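Diamond Talk > Minor League & Indy Ball > Who throws out the 1,000th runner? No, wait, who gets the 684th start

Started by fungo_gerrit

fungo_gerrit
February 22, 2024

Right, it's summer down here and I've got a spreadsheet and no supervision, so let's talk about the Cumeck Kirnedias and the franchise record for games caught. Yes, the team is named after the town next door. No, I don't know why either, and I've been going since I was six.

The record is 684 games behind the plate, and Keabetswe Mahlangu needs four to tie it. Four! She's listed third on the depth chart, she turned down a coaching job to come back, and as far as I can tell the club hasn't put a word about it on the website. The website is still advertising last season's sausage sizzle.

My question for the board is whether she gets there before the break in May, and whether anyone bar me will be standing up when it happens. I've done a bit on each catcher below.

Hussam Abou Jaoude is the starter. Fair enough, he's got the arm and he's the better hitter by a distance that I'd prefer not to put in writing. He'll catch most of the home games and all of the ones with a scout in the stand.

Sille Bundgaard is the backup and she calls the best game of the lot. Pitchers love throwing to her. The manager loves her a bit less, for reasons that seem to date back to an argument over a bunt.

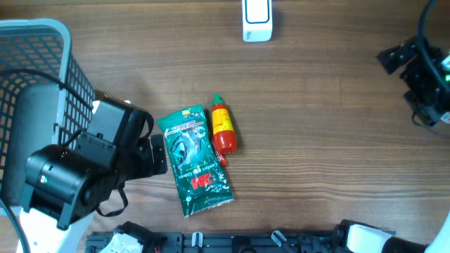 Which leaves Mahlangu with the scraps: second games of doubleheaders, the mid-week trip out to the Zulu ground, and whatever turns up when a foul tip finds somebody's thumb. I've got her down for nine appearances all year. The first four are the ones that matter, and I reckon she ties it in the last week before the break and breaks it at home the week after.

That's my two bob. Does anybody care? I'm prepared for the answer to be no.

bullpen_cartographer

I care, a moderate amount. But you're counting games caught and the club counts games started at catcher. Have a look at the old yearbook. If she comes on in the eighth for defence, the club's own number doesn't budge, and by their reckoning she's miles off.

fungo_gerrit

The yearbook also says the ground holds more people than live in Cumeck. I wouldn't lean my whole weight on the yearbook.

Games caught is what the league uses. It's what's on the honour board in the canteen, too, and the honour board was painted by hand, so you know somebody had to think about every digit.

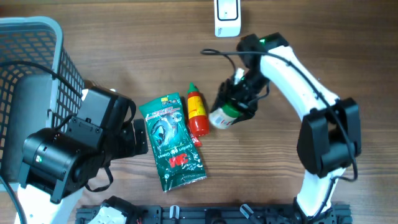 Kamala D'Souza: The honour board says "games". Only "games". I've stood in front of it waiting for chips more often than I'd like to admit, and at no point does it say caught, started, or appeared in while wearing shin guards. You're both reading things into it.

Also, nine appearances is generous. Last year the third catcher got two, and one of those was in a game that was called in the third inning for fog.

fungo_gerrit

Two is correct, but last year the third catcher was a first baseman who'd lost a bet. Different situation entirely.

Look at the draw, though. There are doubleheaders on three of the first five road trips, and Abou Jaoude has never caught both ends of one since the knee. Bundgaard can do the second game, sure, but then who catches the next morning? Somebody has to. I went through it round by round last night and I can't make the numbers work without Mahlangu getting at least one start per trip, unless they plan on pitching to a bin.
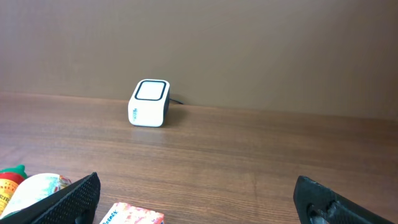 I'll grant that the third trip is shaky. It's the long one out west and the club only takes two catchers if the bus is full, and the bus is always full because the announcer insists on coming. If she's left home for that one, it pushes the tying game past the break and my whole timetable falls over. I've pencilled it in anyway, lightly.

leftfield_pensioner

I saw the bloke who set the record. He couldn't throw, he couldn't run, and he talked to the batter the entire time, mostly about guttering. 684 games of that. I hope she passes him by a hundred.

bullpen_cartographer

So is the record games started or games caught? You were there, you'd know.

leftfield_pensioner

Mate, I was there for the beer.

fuser_fan_88

Fuser supporter here, so feel free to ignore me. We had a similar thing a few years back with a pitcher closing in on 1,000 strikeouts. The club found out from the opposition. They stopped the game, gave him the ball, and then needed it back as we were running short.

My advice is to write to the club now. Put the number in the first line and don't attach the spreadsheet.

fungo_gerrit

I've already attached the spreadsheet.

In my defence, it has a cover page. I also suggested they could do something small, an announcement between innings or a round of applause, nothing that costs money, and I offered to ring through with the count after each road game so they'd have a bit of warning.

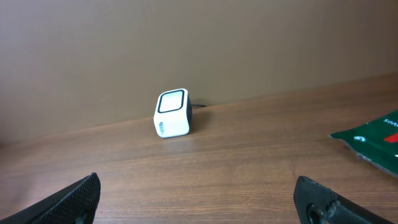

No reply so far, though the address on the website may belong to the sausage people. I'll try the general manager at the season launch if I can get him away from the raffle.

Kamala D'Souza

If you do corner him, ask about the honour board. I want it in writing.

bullpen_cartographer

Seconded. And my money's on Bundgaard catching both ends all year out of spite. Mahlangu finishes on 683.

fungo_gerrit

That's a horrible thing to say to a man with a timetable. First pitching report's due next week, I'll update the thread then.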